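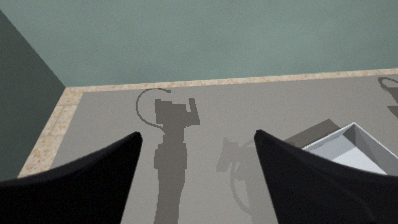 ## Permiso de lectura

El aviso llegó a las siete y diez, antes de que hiciera el café. Decía que Mornis había actualizado sus condiciones y que, si seguía usando el servicio, las daba por aceptadas. Lo cerré con el pulgar, como siempre.

Llevaba tres años en Tenero, en el equipo de integraciones. Tenero era una aplicación de listas: la compra, las tareas de casa, los regalos pendientes. Mornis era la mensajería que usaba todo el mundo en el país. Mi trabajo consistía en que una lista de Tenero se pudiera mandar por Mornis sin salir de la pantalla. Para eso teníamos una clave, y la clave tenía permisos.

Aquella mañana me tocaba revisar los permisos. Era una tarea aburrida que se asignaba por turno, y había que cerrarla antes de que terminara abril. Abrí la consola, descargué la tabla y la puse al lado del contrato. Enviar mensajes: sí. Ver el nombre del contacto: sí. Leer conversaciones: sí.

Miré otra vez el contrato. En el contrato no había nada sobre leer conversaciones.

Pregunté en el canal del equipo. Me contestaron que ese permiso venía en el paquete desde el principio, que Mornis lo daba junto con el de envío y que no se usaba. Mi jefa puso un pulgar hacia arriba debajo de la respuesta. Yo también puse uno.

Después de comer busqué en los registros. No esperaba encontrar nada. El permiso se había usado 2590 veces en un mes.

Las llamadas no salían de nuestro código. Salían de un servidor alquilado a nombre de Painemal, la empresa que nos hacía las estadísticas. Painemal compartía nuestra clave para contar cuántas listas se enviaban al día. Alguien, en algún momento, había decidido que para contarlas bien convenía leer también el mensaje que iba antes y el que iba después.

Abrí uno. No tenía que haberlo hecho, y lo dejo escrito. Una persona mandaba una lista con leche, pilas y arroz. El mensaje anterior decía: «No le cuentes a mamá lo del médico». El posterior decía: «Vale. ¿Pilas de las grandes?».

Cerré la ventana y fui a la cocina de la oficina. Había dos compañeros hablando de las vacaciones. Me quedé con ellos hasta que se acabó el agua de la jarra.

Por la tarde se lo conté a mi jefa. Cerró la puerta, cosa que no hacía nunca, y me pidió que lo repitiera más despacio. Luego preguntó quién más lo sabía. Le dije que nadie. Dijo que bien, y al momento dijo que no había querido decir bien.

Quitamos el permiso a las seis. Fue una casilla y un botón - medio minuto, contando la contraseña. La aplicación siguió funcionando igual. Las listas salían, los nombres aparecían, y no se quejó ningún usuario.

La que se quejó fue Painemal. A las seis y veinte escribieron que sus gráficos estaban a cero. Mi jefa les contestó que había una incidencia y que la estábamos estudiando. Me enseñó el correo antes de enviarlo y quitó una coma.

La reunión con Mornis fue dos días después, por videollamada. Había tres personas de su parte, y una era abogada. Explicaron que la función de lectura se había creado para que los socios pudieran mostrar el mensaje dentro de sus propias aplicaciones, y que el usuario la autorizaba al conectar su cuenta. Pregunté en qué pantalla la autorizaba. La abogada dijo que en las condiciones.

- ¿En qué apartado? - pregunté.

- En el 54 - dijo ella, sin mirar ningún papel.

Lo busqué mientras hablaban los demás. El apartado 54 decía que Mornis podría facilitar a sus socios la información necesaria para prestar el servicio. No decía qué información ni qué socios.

Pregunté cuántas empresas tenían el mismo paquete que nosotros. Hubo un silencio y se apagó un micrófono. Cuando volvió el sonido, me dijeron que ese dato no formaba parte del orden del día.

El comunicado lo publicó Mornis la semana siguiente. Decía que ningún socio había accedido a mensajes privados sin permiso de los usuarios. Lo leí entero en el autobús. Cada frase, tomada por separado, se podía defender. Tenero sacó otro más corto, de cuatro líneas, en el que agradecíamos la confianza. La tercera línea la había escrito yo.

Un periódico digital, Clasow, llamó a la oficina. Habían visto el comunicado y querían saber por qué una aplicación de listas de la compra hablaba de confianza. Mi jefa dijo que no haríamos declaraciones. Después se acercó a mi mesa y me recordó, en voz baja, que los registros se borraban solos a final de mes.

Esa noche mi hermana me escribió por Mornis. Nuestro padre había salido del hospital y ella necesitaba que alguien le llevara cosas a casa. Me mandó una lista, hecha con Tenero porque yo se la había instalado: pan, sopa, pañales para adulto. Debajo puso: «Lo de los pañales que no lo sepa nadie, que se muere de vergüenza».

Empecé a contestar y borré lo escrito. La llamé por teléfono.

- ¿Pasa algo? - preguntó. No solíamos llamarnos.

- No. ¿De qué talla?

Se rio un poco y me la dijo. Hablamos mucho rato, casi todo de la sopa, que a él no le gustaba con fideos.

Al día siguiente llegué temprano. La consola seguía abierta en mi sesión. Exporté los registros del mes, quité los textos y dejé las fechas, las horas y el nombre del servidor. El archivo tenía 1227 páginas. Lo guardé en una memoria y me la metí en el bolsillo de la chaqueta, con las llaves.

El número de Clasow estaba anotado en la pizarra de la entrada, en la parte de llamadas pendientes. Lo marqué desde la calle. Sonó cuatro veces y contestó una grabación, que me pidió que dejara un mensaje después de la señal.

Di mi nombre, dije dónde trabajaba y esperé a que alguien descolgara. Pasado un momento colgué y volví a marcar.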